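## Zelleck two-finger wrist gripper

Can a machine clear up after a coffee break yet? Partly, and we're more excited about that "partly" than we probably should be! The Zelleck is a parallel gripper with a wrist camera, built for small everyday objects, and the counter is where we test it hardest. Mugs are the fun part. Handles point every which way, rims hide behind other rims, and a half-full bottle shifts its weight the second you lift it.
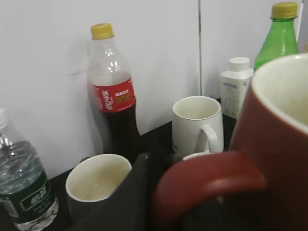
*Mugs and bottles on a black counter, seen from the wrist camera.*

In our June trials it put 19 of 28 mugs on the rack without help. Ismail Benkirane wrote the grasp routine and is still fighting with thick handles. Scrubbing out dried coffee is beyond it for now, so plan on a dishwasher or a person for that.

- Fingers: rubber-faced, swap out with 4 screws
- Widest opening: 12 cm
- Camera: fixed at the wrist, cable included
- Fits: Kiani arms, or others with the adapter plate

Spare finger pads ship with every unit. Questions about mounting go to Ama Aryee on the support desk.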